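Search this site Enter keywords Go

Sorting and Waste in a Shared Student Kitchen
Project report, Household Resources course
Graziella Mazza and Mirko Leone
March 16, 2022

1. Why we chose this topic

Ramincombe House is a student residence with one shared kitchen on each floor. We both live on the second floor. The kitchen has a refrigerator, a chest freezer, two stoves and a long row of cupboards, and the residents buy and store their food separately. A lot of that food gets thrown out. Before we started, we had the impression that most of it was fresh fruit and vegetables, but we had no numbers to back that up.

Our course asked for a project on a household resource that could be measured with simple tools. Water and electricity were already taken by other groups, and the meters at Ramincombe cover the whole building, so we could not have separated out one floor anyway. Food waste could be weighed with a kitchen scale. That settled it.

The question we wrote down at the start was: how much edible food does one floor throw away, and does a change in how fresh food is stored make a difference?

2. Background

We read the chapter on storage in our course book and two handouts from class. The main points we used were these. Fruit and vegetables go bad for different reasons. Leafy greens lose water and wilt. Potatoes sprout and turn green in light. Some fruits, such as apples and bananas, give off ethylene gas as they ripen, and the gas makes other produce nearby ripen faster. Onions and potatoes are often kept together, but they last longer apart. Bread goes stale faster in the refrigerator than at room temperature, though it gets moldy more slowly there.

The handouts also said that people forget food they cannot see. This is not about the food itself, but it turned out to matter more on our floor than the ethylene did. 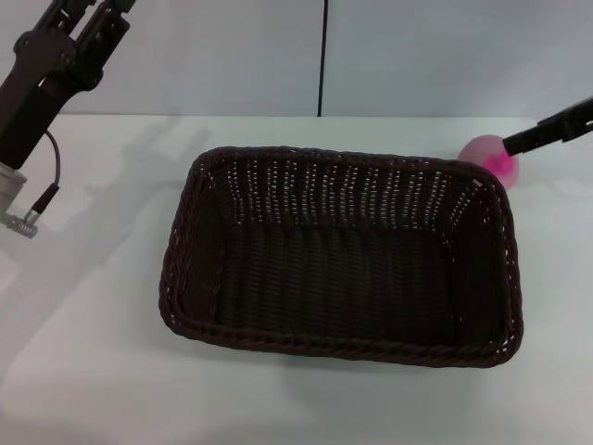 We decided to test both ideas together: keep the right things apart, and keep them where people would look. We know that changing two things at once is poor experimental design. Mirko wanted to run them one after the other, but the term was too short for three separate periods, so we ran one period with no changes and one period with both changes.

3. Method

Fourteen residents share the kitchen, and all of them agreed to take part. We put a separate bin next to the regular trash with a sign asking people to put all thrown-out food in it. We made a second sign for things that should not go in, such as tea bags, bones, eggshells and peel that no one would eat. Coffee grounds caused an argument. We left them out.

Each evening one of us emptied the bin, sorted the contents by hand into groups and weighed each group. The groups were:

Fruit
Vegetables
Bread and baked goods
Cooked leftovers
Dairy
Other

The scale was a Skanix kitchen scale that Graziella already owned. It reads in whole grams. We set it to zero with an empty tray before each group. We checked it once against an unopened bag of flour and it was close enough for our purpose, but we did not have a proper reference weight.

The first period lasted two weeks and nothing in the kitchen was changed. Before the second period, which also lasted two weeks, we did the following:

Fruit that can stay at room temperature was moved out of the closed cupboard and onto the counter, in open containers.
Bananas and apples were kept apart from the rest.
Potatoes went into a paper bag in the low cupboard, with onions on the other side of the kitchen.
The top shelf of the refrigerator was marked "eat first." Anything placed there could be taken by anyone.
Leafy greens were wrapped in a damp towel and put in the drawer.

Residents were told about the changes in a short meeting and by a note on the refrigerator door. We did not tell them the results of the first period until the end, so that they would not be aiming for a number.

4. Results

In both periods, cooked leftovers were the largest group by weight. This surprised us. Rice and pasta made up most of it, and the pattern was the same each week – large pots made on Sunday, with what was left thrown out on Thursday or Friday. Vegetables came second in the first period and third in the second period. Fruit was lower than we had guessed.

The biggest single entry in our log was 493 grams of cooked rice. The person who threw it out told us it had been in the refrigerator behind someone else's juice and she had thought it was gone.

Fruit waste dropped clearly in the second period. Vegetable waste also dropped, mostly greens. Bread did not change. Dairy was too small in both periods to say anything, and one carton of spoiled milk would have changed the result completely. Leftovers went down a little in the first week of the changes and then came back up in the second week, when there was a midterm and people cooked less often but in larger amounts.

The "eat first" shelf was used every day at the beginning. By the last days it was mostly holding one jar of olives and half a lemon. Two residents said they did not feel comfortable taking food from it without asking, even though the note said they could. 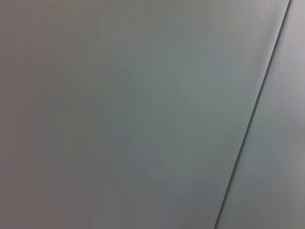
We missed one evening of weighing in the first period because both of us were away. The food from that evening was weighed the next day, so the total is still right, but it may have lost some water overnight. We marked that entry in the log.

5. Interview answers

At the end we asked each resident five questions. They were short and the answers were written down by hand. The questions covered how often they shop, whether they plan meals, what they threw out most, what they thought of the changes, and whether they wanted to keep them.

Most people shop once a week at the Costa market on the corner, because it is close and sells vegetables in large bags. Several said the bag size was the problem. A person living alone cannot easily finish a large bag of carrots or spinach, and buying them loose means going to a store farther away. A few people had begun splitting bags during the second period. We had not suggested this. It came up in the meeting and they arranged it among themselves, which probably lowered the vegetable waste too. We cannot tell how much of the drop came from that and how much from the storage.

Almost everyone wanted to keep the fruit on the counter. Opinions on the refrigerator shelf were mixed. One resident complained that the counter now had less room for cooking, and we agree that this is true when more than one person is making dinner.

Mealtime planning got the shortest answers. Most wrote "no" or "sometimes."

6. Problems and sources of error

Some food was certainly thrown out in bedrooms and never reached our bin. We asked about it and people admitted to it, mainly fruit and takeout. The takeout would have made the leftovers group even larger.

People also knew they were being measured. Someone who sees a sign and a scale every day may waste less for that reason alone, and this would have been true in both periods. It may have been strongest in the first few days.

The sorting was done by two people and we did not always agree. A slice of pizza could be baked goods or leftovers. We put it in leftovers after the first week, and then went back and changed the earlier entries to match. Soup was weighed with its liquid, so it counts for more than it should.

Our two periods were in the same season, so the produce on sale was much the same. Results in June would probably look different, when there is more soft fruit and the kitchen is warmer. The residence is also half empty by then.

7. What we would do next

If we did the project again, we would look at cooked leftovers first. Storage of fresh produce is easier to write about and there is more advice on it, but it was not where most of the weight was. We would try dated labels on containers and a set of smaller pots. Graziella would also like to test whether a shared Sunday meal cuts down on the separate pots of rice, although that would take much more organizing.

We would also weigh what people bring in. Without that we can only report how much was thrown away, and we do not know what share of the total it was.

The counter arrangement has stayed in place after the project. The marked shelf was dropped when the refrigerator was cleaned. The bin was washed and returned to the supply room on the first floor, and the log is in a blue folder with the course papers.

8. Division of work

Graziella did the weighing on weekdays and made the tables. Mirko did weekends, wrote the signs and carried out most of the interviews. Sections 2 and 6 were written together. The other sections were drafted by one of us and corrected by the other.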